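3.2 Does the bin matter?

Much of the earlier work on sorting household goods treats the container as a given. A bin is a bin, the argument goes, and what counts is the order in which things go into it. We doubt this. Espinoza and Riquelme reported that shallow trays and deep bins gave the same packing times, but their trials used only 2 kinds of goods, both of them flat, and their trays had straight walls. It is hard to see how that result carries over to a bin whose sides slope.

Sloping sides take floor space away. A box that sits flush against a straight wall will tip or leave a wedge of dead space against a slanted one, and the loss grows with each layer. The Purkgate guidelines call this loss minor. They give no measurements, and our own 14 packing rounds left us unconvinced: in 4 of them the last item had to be taken out and turned before it would fit.

We are just as wary of the claim that a plain gray bin makes items easier to find. Pale goods may stand out well enough against gray, but the Teshome trials never tested gray goods, so the claim rests on half the evidence. Figure 3 shows an open gray bin on a light wood tabletop, with a white panel lying along part of the bottom. The contrast there is clear. Whether it would hold in a full bin, in April daylight or under a weak lamp, is a separate matter, and we make no claim about it.

Figure 3. Open bin with sloping sides. 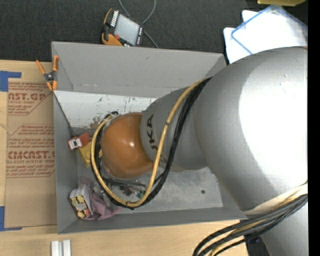
3.3 Order of packing

Riquelme's rule of placing the largest item first was followed in every round.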